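第7章　止まらなかった腕　協調作業の故障を読む

二本の腕で段ボール箱を組み立てる作業は、故障を学ぶ題材として侮れない。
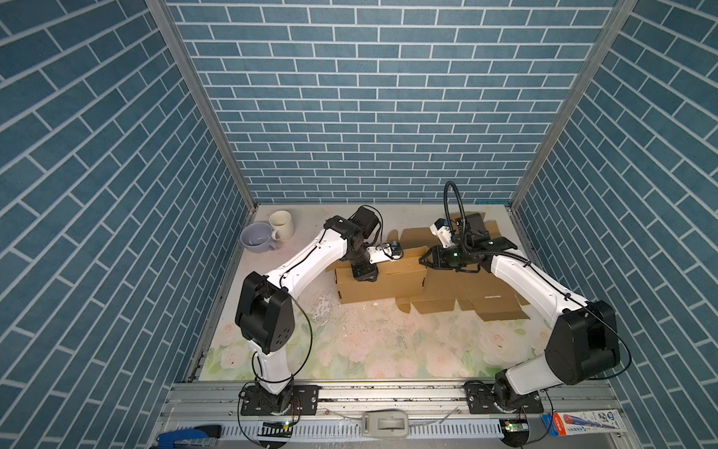
非常停止ボタンがあれば、協調作業は安全だと言えるのか。

言えない。ボタンは人が異常に気づいて初めて働くもので、気づくまでの時間については何も保証しない。

マドリー社の試験場で起きた事例を見よう。片方の腕が箱を押さえ、もう片方がフラップを折る工程で、押さえる側の把持力の信号が450ミリ秒途切れた。制御側は直前の値を有効とみなし、折る側は押し続けた。記録に残ったエラーコードは3202の一件だけである。報告書は「軽微な通信遅延」と結論したが、筆者はこの言い方を信用していない。遅延なら値は遅れて届くはずで、この値は最後まで届いていない。

カムラン・マザンダラニは再現試験を832回行い、同じ欠落を確認できなかったという。では直ったのか。試験に使われた箱はすべて新品で、折り癖のついた箱は一つもなかった。シーヴ・クヴァムがこの点を質したのに対し、回答は「想定使用条件の範囲外」だった。

本章ではまず信号欠落時の既定動作を取り上げ、次に力の上限設定を扱う。「再現せず」と書かれた報告書の読み方は7.4節に回す。

7.1　最後の値を信じてよいか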